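Round table, surface wear and small-item set: notebook entry
10 Apr 2022, bench notes

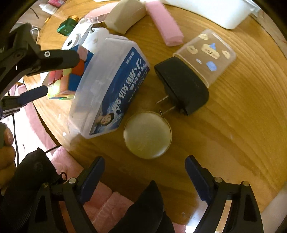
Fig. 1. Round table with part of the small-item set out. Cube, labelled clear box, green box with gold-coloured cap, charger plug, lidded container.

Purpose: settle the item set for the tabletop wear work before the Pluvport order is repeated. Deepak Joshi asked for a set made up of things people keep on a small table at home. The old set was machined blocks and gave scratch patterns that matched nothing we saw on returned tables.

Table: round, wood, 820 mm diameter, height not relevant here. Grain is strongly curved on this one, which makes fine scratches hard to pick out when they run with the figure. Finish is the Wostent oil, 2 coats, left a week between coats. Serial is on the underside in pencil. Do not sand it off again.

Items, with notes on contact:

Rubik's cube. Plastic, flat faces, slightly rounded edges. Low pressure when set down flat, higher when it lands on a corner. Corner landings are the ones to log. Stickers do not mark the finish. Mass on our scale 82 g before the session; scale last checked in July so treat the final digit as soft.

Clear plastic box, rectangular, blue label with white Chinese characters. Lies on its side more readily than it stands. The long edges are sharper than they look and should be run under a fingertip before each session for burrs. The label wraps round, so one orientation gives plastic on wood and another gives label on wood. Record which. I did not do this for the first half of the session and those rows are no use for comparing the two.

Green box, gold-coloured cap. Looks like perfume packaging. Treated as a light carton. Base only, no drag. Nothing found under the lamp afterwards.

White device with the round dark lens ring. Kept towards the back and moved least. I have it down as "small camera type" in the sheet. If it stays in the set it needs a proper entry with a base measurement.

Charger plug, black, two metal prongs. The worst item in the set by a long way. Laid down it rests partly on the prongs, and the load goes through two small metal edges. Any sideways movement leaves a pair of parallel lines. Spacing of the lines matches the prongs, so they are easy to attribute. Most of the marks on the returned tables had the same paired look, and I would now put chargers ahead of keys as a cause.

Clear container, frosted lid with small cartoon stickers. Base is smooth. Slides easily on the oil finish, less so on the Seo lacquer panel. One sticker has a raised corner, which matters only if the container is turned over.

Procedure as run: wipe with dry cloth, lay items out, lift and replace each one, clear, inspect under low-angle lamp. 16 cycles. Inspection after every fourth. Lamp on the window side with the blind down, otherwise the reflections off the clear plastic are mistaken for scratches in the wood. Happened twice.

Total marks logged: 173. This includes faint rubs that came off with the cloth. I have not separated these yet and the figure should not be quoted to anyone outside the room until I have. Going by the sheet, the plug accounts for more than half.

Marks running across the grain are visible from standing height. Marks running with it are visible only under the lamp. On a straight-grained top this would give a simple rule for orientation, but with curved figure the same scratch passes in and out of view along its length. Two of the longer ones were entered as separate short marks for this reason. Corrected in the sheet, old values struck through.

Humidity logger (the Natus one) dropped out at some point in the session. Readings before and after agree closely enough that I have carried the value across. Battery cover is held on with tape and needs a replacement part.

Open points:

Layout. Items placed close together get nudged into each other when one is replaced. Plug and lidded container were touching at one stage. The container will then push the plug and the resulting mark gets put down against the wrong item. Suggest a minimum gap, one hand width to begin with.

Edge zone. Almost everything went down away from the rim. Real tables wear at the rim. Needs its own run with a different layout sheet.

Second plug. Would like one with rounded pins for comparison. Deepak has a box of old ones in the lower cupboard.

Finish. Third coat on the other half of the top, masked at the centre line, then repeat with the plug alone before the full set goes back on.

Cloth changed at cycle 8. Old cloth bagged and labelled, grit visible on it under the loupe. Source of grit not known. Sweep under the bench before the next run and check the felt on the storage tray.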